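Archives > Fils > Informatique de seconde main

Fil du soir sur l'achat de processeurs d'occasion. J'en achète depuis quatre ans pour remonter de vieilles tours, et on me pose souvent les mêmes questions.

1. Le prix d'abord. Un processeur de bureau qui a deux générations de retard se négocie souvent bien en dessous du neuf. Sur ma dernière commande chez Pemilden j'ai payé 140 euros pour trois pièces, port compris.

2. Regardez la carte mère avant de regarder le processeur. Le socket doit correspondre, et la version du BIOS aussi. J'ai déjà acheté une puce que ma carte n'a reconnue qu'après une mise à jour, et pour faire la mise à jour il fallait une puce plus ancienne. Pavithra Naidu m'en a prêté une.

3. Demandez toujours au vendeur une photo du dessus et une du dessous. Si la photo est floue, demandez-en une autre. S'il refuse, passez à l'annonce suivante.

4. Selon le modèle, les broches sont sur la puce ou dans le socket. Quand elles sont sur la puce, une broche tordue se redresse parfois avec une lame fine — une broche cassée, je n'y touche pas.

5. L'emballage compte plus que la note du vendeur. Plateau ou coque rigide, puis carton. Une enveloppe à bulles seule, je renvoie.
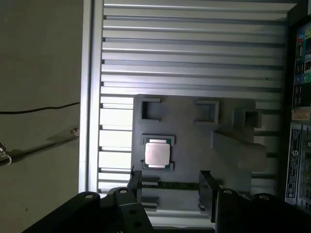 Dernière modification du fil : 1er août 2022

6. À la réception, je compare la référence gravée avec celle de l'annonce. Une lettre en fin de référence peut changer la fréquence, la consommation ou la présence d'une partie graphique.

7. Nettoyage : alcool isopropylique, chiffon non pelucheux, sur le capot seulement. La vieille pâte part en deux passages. Sharon Mrema utilise des filtres à café et ça marche aussi.

8. Ensuite le test. Montage minimal, une barrette de mémoire, un seul disque. Je laisse tourner une charge complète jusqu'à 11 heures et je note les températures. Si la machine redémarre toute seule, je change d'abord la barrette, ensuite l'alimentation, et je n'accuse le processeur qu'après.

9. Pour les retours, Renstead rembourse sans discuter mais met longtemps. Entre particuliers, gardez les messages et filmez l'ouverture du colis.

10. Question reçue en privé : faut-il éviter les puces qui ont tourné dans un serveur ? Pour ma part non. J'en ai deux à la maison, elles vont bien. Le ventilateur fatigue avant.

11. La semaine prochaine je parle des alimentations, et là je suis beaucoup moins favorable à l'occasion.

Fils récents
Pâte thermique : combien en mettre
Remonter une tour Medina avec un budget serré
Boîtiers Pendell, ce que j'ai gardé et ce que j'ai revendu
Mémoire dépareillée, est-ce grave
Où déposer ses vieilles cartes mères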